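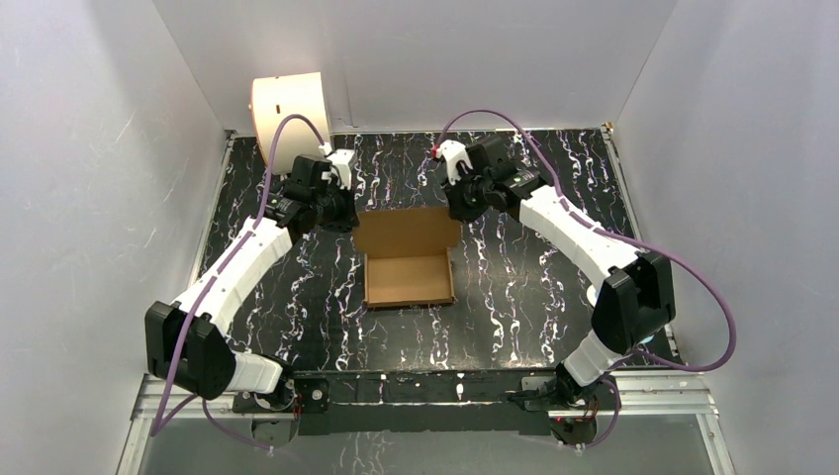
本网站使用 Cookie 以改善浏览体验。继续浏览即表示您同意我们的 Cookie 政策。 [接受] [设置]

阅读时间:5 分钟

列表:包装与装箱讨论
主题:Re: 浅托盘式翻盖纸盒,盖板回弹与折痕预压
日期:2018年2月4日

各位好,

回复上一封关于翻盖盒的邮件,引文在前,逐条答复在后。

> 我们改用 Tandorcombe 的一体式翻盖盒之后,装箱台上反复出现同一个问题:
> 盒盖打开到接近垂直的位置时不能自行停住,要么向后倒,要么慢慢合回来。
> 操作的人只好一只手扶盖,一只手放内装物,速度比用旧的天地盖盒慢。
> 供应商的意见是折痕没有预压到位,建议每只盒子先向后翻折一次。
> 我们试了一批,感觉有改善,但合盖以后盖板与前沿之间出现缝隙,
> 贴封签时不平。
>
> 另外,盖板比托盘宽,合上后两侧有外伸。这是设计如此还是模切误差?
> 请用过同类盒型的同行说一下做法。

一、关于盖板回弹

先确认折痕方向与瓦楞方向的关系。后侧折痕与楞向平行时,压线容易落在两条楞之间,折起来轻,但位置会漂移,同一批盒子手感也不一致。折痕与楞向垂直时,回弹力较大,位置稳定。我们去年 9 月收到的 Visser 纸板属于后一种,盖板松手后会向前回约一掌的高度,然后停住。

预压可以做,但不要翻到底。向后翻折到盖板贴住台面,外层面纸受压起皱,内层面纸被拉长,再合盖时铰链处多出一段余量,你们看到的前沿缝隙多半由此而来。我们的做法是翻到略过垂直即止,停一下,放回。每只盒子只做一次。重复翻折会使压线发软,盖板完全失去自立能力。

二、关于扶盖的手法

单手扶盖时,多数人习惯捏住上沿正中。这个位置力臂最长,手感省力,但盖板容易扭转,铰链一端先受力,时间长了从该端开裂。建议两手分别捏住盖板的左上角和右上角,同步抬起,到位后再松开一侧。抬起过程中托盘如果跟着移动,说明用力方向偏前,应改为先向上再向后。

台面光滑时托盘更容易滑动。我们的台面是抛光面,最后在工位上垫了一块薄防滑垫,问题消失。垫子不要大于托盘底面太多,否则前沿下方会积纸屑,盒子放不平。

三、关于盖板外伸

盖板宽于托盘,一般是设计如此。托盘两侧壁很低,盖板如果与托盘等宽,纸板受潮膨胀后容易卡住侧壁。外伸量应左右对称。若一侧明显多于另一侧,先查成型时侧壁是否折直,再查模切。侧壁外倾会让托盘实际宽度增加,看上去就像盖板偏了。

我们上次抽检的记录如下,供参考:

到货数量:2,286
抽检数量:627
左右外伸不对称:52
其中经重新折直侧壁后仍不对称:2

也就是说,绝大部分属于成型问题,与模切无关。剩下的两只已退回,对方没有给出书面原因。

四、关于封签

前沿缝隙未解决之前,不建议用加宽封签去压。封签跨过缝隙后处于悬空状态,运输中盒子受挤压,封签从中间起翘。如果必须出货,可将封签移到两侧各贴一枚,贴在盖板与侧壁贴合较好的位置。托盘侧壁低,封签下端需要折到盒底,长度要提前算好。

Lustoneo 的纸基封签在未涂层的牛皮面上初粘力偏低,贴后需要按压。换成我们现用的 Grerner 热熔胶型后,按压时间可以缩短,但撕开时会带起面纸。客户若要求盒子可重复使用,这一型号不合适。

五、存放

未使用的盒子应合盖平放,不要开盖套叠。开盖套叠省地方,但盖板长期处于打开状态,压线定型后合盖就有反力,和你们描述的现象正好相反,处理起来更麻烦。已经套叠存放过的,合盖压平放一夜再上线。

还有两点需要你们补充:纸板的楞型,以及后侧压线是单线还是双线。双线结构的翻折方法与上面第一条不同,翻到略过垂直的做法对它效果有限。如果方便,请把供应商的展开图也发到列表,图上请标出楞向。

--
包装与装箱讨论列表
退订请发空白邮件至列表管理地址,主题写“退订”

订阅我们的每月通讯,新帖摘要将发送到您的邮箱。 [订阅]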